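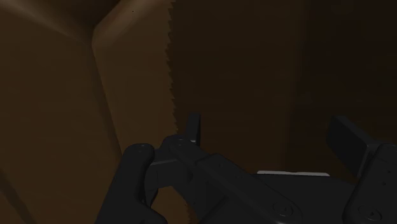
Els Hermans wrote in to say that she had waxed the same drawer runners every winter for years and they still stuck every summer, and was there any point in going on with it. Yes, but wax only fixes rubbing. If a drawer slides in January and jams in August, the wood is taking up moisture from the air, and the cure has more to do with the room and the bare wood than with the runners.

Start by finding out where it sticks. Pull the drawer all the way out and look along the sides and the bottom edges for shiny spots. Those are the places that rub. If you can't see any, run a stick of chalk along both sides, push the drawer in and pull it out again. The chalk will be gone where the wood touches.

Wax

A plain white candle is fine. So is a bar of dry soap, though soap can draw damp in a kitchen or bathroom and I would keep it for bedrooms. Rub it on hard, on the runners and on the bottom edges of the drawer sides, then work the drawer in and out 15 times. Wipe off the crumbs that collect at the front. Paste wax lasts longer than candle wax. I use the Celimus one in the flat tin because the hardware store here carries it, but any hard furniture wax will do.

Don't use cooking oil. It feels good for a week and then goes gummy, and dust sticks to it. Spray lubricant is for metal slides only. On bare wood it soaks in and leaves a stain, and no finish will take over it later.

Sanding

Wait for dry weather if you can, or you will take off too much and have a loose drawer by February. If you can't wait, bring the drawer indoors to a heated or air-conditioned room and leave it on its side for 2 days. Check it again after that. Sometimes there is nothing left to sand.

Use medium paper wrapped around a block and sand only the shiny spots or the places where the chalk came off. Try the drawer often. Finish with fine paper, brush off the dust, and wax it.

Seal the bare wood

Most old chests are finished on the outside and left raw inside, so the inside does all the swelling. A thin coat of shellac on the outer faces of the drawer sides, the back and the underside slows this down a lot. Let it dry with the drawer out of the chest overnight. Keep the coat thin, since a thick one takes up the gap you just made. I leave the inside of the drawer alone if it holds clothes.

Cabinet doors

Doors that rub at the top corner are usually hanging from a loose top hinge. Check the screws before you get out any sandpaper. If a screw just turns and turns, take it out, dip a couple of wooden toothpicks in glue, push them into the hole, snap them off flush and put the screw back once the glue has dried. Longer screws work too, but measure the thickness of the side first – I have put one through the outside of a good cabinet.

With the newer cup hinges, the screw nearest the door edge generally moves the door left and right, and the back one moves it in and out. Turn one at a time, a half turn, and close the door to look.

Smells

A chest that has been shut up in a basement will smell for a while. Take the drawers out and stand everything in the shade outdoors on a dry day, with the backs facing the breeze. Strong sun can split thin drawer bottoms. Wipe the raw wood with a cloth wrung out in equal parts white vinegar and water, and let it dry fully before putting anything back. Baking soda in an open dish does a little. Coffee grounds mostly make it smell of coffee.

If the smell comes back, look at the back panel. Mildew likes the side that stands against an outside wall. Pull the chest a couple of inches away from the wall and leave it there.

Scratches on brown furniture

Shallow ones can be hidden with a wax stick a shade darker than the wood. A lighter one shows up more than the scratch did. Rub across the scratch, scrape level with an old plastic card, and buff with a sock. Test the color on the back of a leg first.

A walnut rubbed over a small scratch does work on medium brown wood, but skip it if anyone in the house has a nut allergy.

White rings from cups are moisture in the finish. Leave them a day or two, as some go away by themselves. If they don't, try a soft cloth with a dab of petroleum jelly, left on overnight and wiped off in the morning.

Readers have also asked about squeaky bed frames. Those will be on the May page, along with loose chair rungs.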